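4. What the wording of a listing can be said to do

4.1 The claim and where it comes from

Agents in Orkeck tend to agree that the words in a listing help sell the house. The Magnusson office puts it in its training notes, which tell new agents to use at least one "feeling word" in the opening line and to name the brand or material of anything in the kitchen that has one. The Jarnent listing site goes further and gives each draft a wording score before it is posted. Its help page says that listings with a high score sell 14 days sooner. No table stands behind that number, and the page does not say sooner than what.

We set out to check the claim with the 600 listings described in Section 2. We did not expect to find much, and readers should know that when they weigh what follows. We have tried to state each result in the form most favorable to the claim before saying why we doubt it.

4.2 Warm words and days on market

We marked a listing as "warm" if it used any of the 20 words in our list (stunning, dream, charming, must-see and so on; the full list is in Appendix A). Taken with no controls at all, warm listings did sell faster. The gap is plain in the raw data, and an agent who looked only at closed sales from one spring would have good reason to believe in it.

The trouble starts once the houses are compared with houses like them. Warm words are used most for homes that have been redone in the last few years, and redone homes sell quickly whatever is written about them. When we match on age, lot size, number of bedrooms and whether the kitchen has been replaced, most of the gap goes away. When we also match on the agent, what remains cannot be told apart from zero. Busy agents write warmer copy, and they also price better and answer the phone.

A second problem is harder to fix. Listings are edited. A house that sits gets a new description, often a calmer one with a lower price attached, and the site keeps only the latest version. In our data a slow sale can therefore produce plain wording. Anyone who reads the final text and the final sale date side by side will be tempted to run the arrow the other way. We could recover the first version for only part of the sample, and in that part the warm and plain listings moved at the same pace.

4.3 Sale price

The price result looks stronger at first. Warm listings closed 2 percent higher relative to the assessed value. We would not build advice on this. Assessed values in Orkeck lag behind renovation work, so a house with a new kitchen and an old assessment will seem to have sold for a premium, and it is the new kitchen that the agent is being warm about. The Rundano pricing tool, which several offices use to set the asking price, picks up permits for finished work. When we swap the assessment for the Rundano estimate, the premium shrinks to a size we would expect from noise.

It could be argued that Rundano itself reads the listing text, in which case we would be controlling for the thing we wish to measure. The company's public notes are silent on the point. We treat the price result as unsettled and leave it out of the summary table.

4.4 Specific words

There is a milder version of the claim that deserves better treatment. It holds that praise does little while plain facts do some work: granite, cherry, walk-out basement, new roof. We find some support for this in the price data, and we still distrust it. A seller who has granite counters says so. A seller who has laminate seldom does. The word stands in for the object, and buyers who visit can see the object for themselves. To show that the word has its own effect, one would need houses with the feature whose listings leave it out. There are a few of these in the sample, mostly estate sales with three-line descriptions, and they differ from the rest in too many other ways to be of use.

The same limit applies to words about space. "Open concept" was common in our sample and was used for floor plans that we would not have called open. We coded it as the agent wrote it. A stricter reading would need floor plans, which Jarnent does not require.

Figure 3. White T-shirt with large black letters reading PRDA; gray gripper body below.
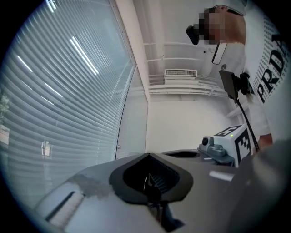 One reader of an earlier draft objected that we had missed the main job of the description, which is to get people through the door. On this view, days on market and closing price are both too far down the line, and we should have counted showings. The same reader added that no seller has ever asked for duller copy, "and an agent who hands it in won't get the next listing."

The second remark may well be right, but it concerns how agents win clients and has little bearing on how houses sell. The first is fair. We asked for showing records and received them from one office, Magnusson, covering a stretch that ended in April. They are too thin to split by wording. They also count a couple who come back three times as three showings, and the office could not tell us how often that happened.

4.5 What we are willing to say

Wording and outcome go together in Orkeck, and the link is mostly explained by what kind of house is being described and by whom. We cannot rule out a small effect on early interest. We see no basis for a figure of 14 days, and we would ask any site that shows one to publish the comparison it came from. Until first drafts are kept along with their later edits, further work on final listing text will run into the problem set out in 4.2, ours included.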